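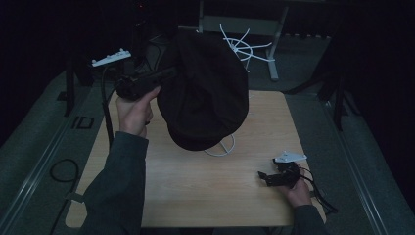 Re: [wunden-taller] Pinzas de mano: holgura en los dedos y cables por el suelo

De: Anong Nuchit
Para: lista wunden-taller
Fecha: 14/01/2023

El compañero Ung escribió:

> Hola a todos. Heredo desde esta semana la mesa Elthorpe, con sus dos
> pinzas de mano, sus soportes blancos y una carpeta de mantenimiento
> cuya última entrada es de agosto y dice «apretar». No dice qué.
>
> Noto que la pinza izquierda cierra torcida: la punta de un dedo llega
> antes que la otra y las telas finas se escapan por abajo. La derecha
> cierra bien, pero pierde la conexión cuando giro la muñeca. He cambiado
> el cable de la derecha por el de repuesto y va igual. ¿Por dónde
> empiezo? ¿Pido dedos nuevos a Arkadlow o me espero?
>
> Ung

Ung, bienvenido y mi más sentido pésame. La entrada de agosto es mía. Se refería a los tornillos de los dedos, y en su momento me pareció clarísima.

Vamos por partes, que son dos averías distintas aunque hayan decidido presentarse juntas.

La pinza izquierda

Antes de pedir nada a Arkadlow, desmonta los dos dedos y limpia el asiento. Nueve de cada diez cierres torcidos que me han traído eran pelusa prensada debajo de la pieza (el décimo era una arandela puesta por mí). Gorras, bufandas, calcetines: todo suelta fibra, y la fibra se mete justo donde el dedo apoya. Un pincel seco basta. Nada de aire comprimido, que la manda hacia la guía y de ahí ya no sale sin abrir el cuerpo.

Al montar, presenta los tornillos sin apretar, cierra la pinza a mano sobre una tira de cartulina y aprieta con la pinza cerrada, alternando. Si aprietas con ella abierta, cada dedo se queda mirando donde le apetece. La cartulina tiene que ofrecer la misma resistencia arriba y abajo cuando tires de ella. Si sale sin protestar por un lado, afloja y repite. A mí me suele costar dos vueltas y un comentario poco apto para la lista.

Los roces del canto superior no me preocupan. El negro se levanta en cuanto los dedos tocan la mesa unas cuantas veces y por debajo asoma el gris; queda feo y agarra igual. Lo que sí obliga a cambiar la pieza es un desconchón en la cara interior, porque engancha el tejido y luego no lo suelta. Pasa la uña por la cara plana. Si la uña se para, dedo nuevo.

La pinza derecha

Si con el cable de repuesto falla igual, deja en paz los cables y mira el conector del cuerpo. Lleva una brida interior que se afloja, y entonces cada giro de muñeca tira directamente de la soldadura. Abre la tapa, aprieta la brida y deja dentro una curva holgada. Por fuera, lo mismo: que el cable haga un bucle antes de salir de la mesa, con margen para levantar el brazo hasta arriba sin que se tense. El cable que sobre, enrollado en el suelo por fuera del recorrido de los pies. Yo lo aprendí llevándome medio puesto detrás camino del café.

El soporte blanco de encima no lo toques si no hace falta. Si lo mueves, aunque sea un pelo, hay que recalibrar esa pinza entera: son 33 posiciones y el programa no perdona ninguna. Si te interrumpen en la 32, vuelves a empezar y además te lo comunica con un pitido alegre.

Prueba final

Gorra blanda sobre el soporte de alambre, cogerla por un lado, levantarla, sostenerla en el aire y devolverla a su sitio. Hago 15 repeticiones seguidas con cada mano. Doy la pinza por buena si salen 13 y las dos que faltan han sido culpa mía, cosa que decido yo. Usa una gorra de copa floja; con una rígida hasta una pinza coja queda como una señora.

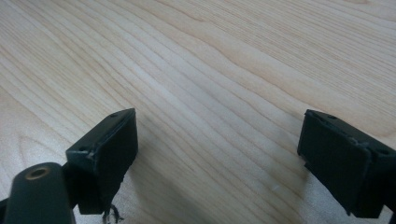
¿Cada cuánto hay que limpiar los dedos?

Al acabar cada jornada con telas, con pincel seco y la pinza abierta. Con objetos duros basta una vez por semana. El desmontaje completo se deja para cuando el cierre falle la prueba de la cartulina.

Lo pongo así, escueto, para que lo pegues tal cual en la carpeta debajo de mi «apretar».

En cuanto a Arkadlow: espera. Tengo un juego de dedos sin estrenar en el cajón de Elthorpe, el que se atasca; hay que levantarlo un poco mientras tiras. Si lo usas, apúntalo y entonces sí, pides otro. Lo que tarda en llegar un pedido es materia de otro hilo, más largo y con peor vocabulario.

Cuéntame qué sale con la brida.

Anong

P. D.: La llave buena es la del mango con cinta. La otra redondea cabezas.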